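Settlement terms are a governance problem

Cosgrove extended its supplier payment terms again in March, and the market treated the announcement as a footnote. Analysts who cover the company wrote it up as a working capital improvement. On the cash flow statement it is one. My objection is to the label, and to the fact that the board was not required to approve the change.

A payment term is a loan from the supplier to the buyer at an interest rate of zero. When a listed company draws on a bank facility, the borrowing is disclosed, priced and subject to covenants. When it draws on its suppliers, the amount lands in trade payables alongside the electricity bill. The economic substance of the two transactions is close enough that the difference in treatment needs a better defence than custom.

Cosgrove's case is complicated by the financing program it runs through Grarance. Suppliers may sell their approved invoices to Grarance at a discount and be paid early; Cosgrove settles with Grarance at maturity. The company classifies the full balance as trade payables. Its auditor has accepted this for 3 years. I do not suggest the classification breaches the standard, which leaves considerable room for judgement. I suggest the judgement has been exercised in one direction only.
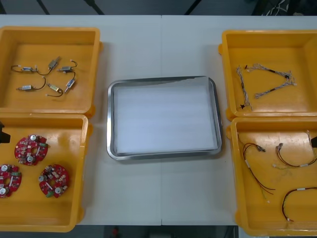
Page last changed: Sunday, 10 am

Consider who bears the discount. Tilel, which supplies small components to Cosgrove and to two of its competitors, reported last half that financing charges had absorbed 8 per cent of its gross profit. Its management described the program as optional. For a firm of that size, with wages due fortnightly and one customer dominating the order book, the option has limited value.

The usual reply is that large buyers have better credit than small suppliers, and that early payment at the buyer's rate is cheaper than an overdraft. The arithmetic is correct if terms are held constant. They were not. A supplier that is paid late and then offered cheap money to cover the gap has gained nothing on its original position.

There is also a liquidity risk that falls on Cosgrove's own shareholders. Grarance can withdraw the program at short notice. Suppliers would then press for shorter terms, and the payables balance would unwind over 2 or 3 months. Giltier went through this sequence on a smaller scale and had to raise equity at a discount of 10 per cent to the last traded price. Its net debt ratio had looked conservative until the quarter in which the facility closed.

I would make three changes. Program balances should appear on their own line in the accounts, with the maturity profile beside them. Any extension of standard terms should go to the full board, with a paper setting out the effect on suppliers below a stated turnover. Executive bonuses tied to operating cash flow should exclude the movement in financed payables. The last of these would meet the most resistance, and I would start with it.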